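Manuais > Cozinha > Organização da bancada > Escorredor de talheres

4. Arrumar as colheres no escorredor

Antes de começar, passe um pano macio pela bancada e deixe-a secar com calma, que a pressa aqui só deixa manchas. Depois siga connosco:

1. Pouse o escorredor perto do sítio onde costuma lavar a loiça.
2. Deite as colheres pretas ao lado, com os cabos virados para si (assim pega-lhes sem esticar o braço!).

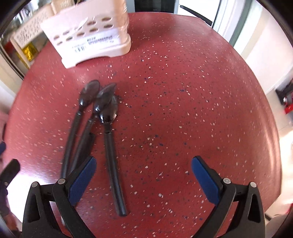
Selma Mujić

3. Separe as conchas que ficaram umas sobre as outras e pegue em cada colher pelo cabo.
4. Ponha-as no escorredor com a concha para cima, duas de cada vez, no máximo.

Nota: a etiqueta com o código de barras sai melhor com água morna, a uns 35 graus, e um bocadinho de paciência. Guarde-a com o talão, caso queira trocar o artigo.

Cuidado: não encoste colheres de plástico a tachos quentes, mesmo que seja só um instantinho.

Artigos relacionados
Montar o cesto Riltarex
Limpar bancadas salpicadas
Gavetas Tikness: divisórias e calhas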